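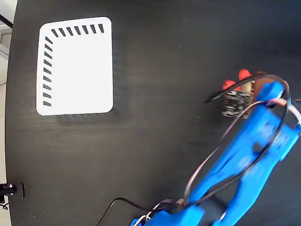

Como gravar demonstrações que sirvam para treinar alguma coisa

Atualizado em Nov 13, 2024

A promessa que circula nos fóruns é conhecida: compre um braço barato, grave uma tarde de demonstrações, deixe a placa de vídeo trabalhando de noite e de manhã o robô faz sozinho. Já gravei 1.907 episódios desde fevereiro e joguei fora uma parte que prefiro não lembrar. Ficaram 1.009. Este tutorial é sobre como chegar à segunda pilha sem passar tanto tempo na primeira.

Vou supor que você já tem um braço impresso montado, um segundo braço para comandar o primeiro e uma câmera fixa olhando a mesa de cima. Vou supor também que a tarefa é a mais banal possível: pegar um objeto pequeno e colocá-lo numa área marcada. Se a sua ideia é dobrar camiseta, faça esta antes. Se esta não funcionar, a camiseta não vai funcionar.

1. Escolha a tarefa e escreva-a numa frase

"Pegar o bloco e soltá-lo dentro do quadrado branco" é uma tarefa. "Arrumar a mesa" é um desejo. Escreva a frase num papel e cole na parede, porque depois de uma hora gravando você vai começar a mudar as regras sem perceber: vai empurrar o bloco quando a garra escorregar, vai soltar em cima da borda e achar que valeu.

Decida antes o que conta como sucesso. No meu caso, o objeto inteiro dentro do cartão, garra aberta e braço afastado. Bloco tocando a borda é fracasso. Parece rigor de cartório, mas um conjunto com dois critérios misturados ensina os dois.

2. Prepare a mesa

Uma superfície escura e fosca ajuda, e um alvo branco sobre ela fica fácil de achar tanto para a rede quanto para quem revisa os vídeos. Tampo com brilho dá trabalho: o reflexo muda com a hora do dia, e a política pode aprender que à tarde o bloco mora em outro lugar. Feche a cortina e use sempre a mesma lâmpada nas primeiras sessões. Variar a luz fica para depois, de propósito e anotado.

Prenda tudo que puder ser preso. O braço na mesa, a mesa no chão se ela balança, a câmera num suporte que não encoste na mesa. Faça marcas de caneta na posição do suporte. Se a câmera andar um dedo entre duas sessões, os episódios de antes e os de depois passam a descrever mundos diferentes, e nenhum aviso aparece na tela.

Os cabos merecem um parágrafo. Eles precisam de folga para acompanhar o punho até o fim do curso, mas folga demais vira um laço que passa na frente da garra bem na hora da pegada. Leve o braço a todos os cantos da área de trabalho antes de gravar e olhe a imagem da câmera durante o movimento. Olhar o braço não basta. O que interessa é se a câmera continua vendo o objeto.

3. Calibre, e desconfie da calibração

O roteiro do Zedeo pede que você leve cada junta aos dois extremos e aperte enter. Ele aceita qualquer coisa. Aceitou, na minha bancada, uma junta que eu nem tinha movido. Depois de calibrar, ponha os dois braços na mesma pose e compare com os olhos. Se o seguidor estiver torto em relação ao líder, repita.

Guarde o arquivo de calibração junto com os dados, na mesma pasta. A documentação do Dallgate diz que isso é opcional. Não trate como opcional.

4. Grave um lote pequeno

Comece com 20 episódios e pare. A tentação é seguir gravando enquanto o ritmo está bom, e foi assim que perdi uma noite inteira com a câmera do punho desfocada.

Para cada episódio:

Volte o braço à pose inicial.
Coloque o objeto numa posição da sua lista (sim, faça uma lista; a mão humana "aleatória" escolhe sempre os mesmos três lugares).
Tire a mão do campo da câmera.
Inicie a gravação e só depois mexa o líder.
Faça o movimento inteiro sem parar para pensar.
Encerre assim que o critério de sucesso for cumprido.

Sobre a velocidade: quem começa costuma ir rápido demais, e o resultado são quadros borrados justamente onde a garra se aproxima do objeto. Ir devagar demais também atrapalha. Pausas longas ensinam o robô a pausar, e já vi uma política treinada assim ficar parada diante do bloco até eu desligar a fonte. Procure um ritmo constante, um pouco mais lento do que seria natural.

Outra coisa: olhe para o monitor enquanto comanda, e não para a mesa. Se você não consegue pegar o bloco só com as imagens que a rede vai receber, a rede também não tem de onde tirar essa informação.

5. Revise tudo

Esta é a parte que os vídeos de divulgação pulam. Abra cada episódio e assista, em velocidade dobrada se quiser. Apague os que tiverem mão no quadro, câmera deslocada, sinal de junta congelado ou sucesso duvidoso. Uma correção no meio do movimento pode ficar, se for limpa: errou a pegada, recuou, pegou de novo. Algumas dessas são úteis. Se metade do lote for assim, o problema é o operador.

O filtro automático da Windent promete fazer essa triagem. Testei com um lote de 11 episódios que eu sabia serem ruins e ele aprovou quase todos. Serve para achar arquivo corrompido — para o resto, ainda uso os olhos.

6. Treine cedo, com pouco

Treine com o primeiro lote revisado, mesmo sabendo que é insuficiente. O robô vai fracassar, e o jeito como fracassa diz o que falta gravar. Se vai sempre para o mesmo ponto, falta variedade de posição. Se chega perto e fecha a garra no ar, desconfie da câmera ou da sincronia entre imagem e junta. Se treme, veja primeiro os servos e só depois a rede.

Grave o lote seguinte em cima do que falhou. Repetir as posições em que o robô já acerta engorda o número de episódios e muda pouca coisa.

7. Avalie sem se enganar

Monte uma lista de posições de teste que não apareçam no treino e use a mesma lista toda vez. Anote cada tentativa, inclusive aquela em que "quase foi". Quase é zero. E não ajude o bloco com o dedo.

Desconfie do próprio resultado quando ele for bom. Troque a lâmpada, gire o alvo alguns graus, ponha um objeto de outra cor. Quando li o relatório do projeto Lazaridis, o que me faltou foi essa página: havia taxa de sucesso, mas nada sobre o que acontecia com o alvo fora do lugar. Na minha bancada, girar o cartão branco bastou para derrubar uma política que eu já estava mostrando às visitas.

O que anotar em cada sessão

Posição e altura da câmera
Lâmpada usada, cortina aberta ou fechada
Versão do programa de gravação
Arquivo de calibração correspondente
Quem comandou o líder
Episódios descartados e o motivo

O último item é o que mais consulto. Se o mesmo motivo aparece em duas sessões seguidas, paro de gravar e vou mexer na bancada.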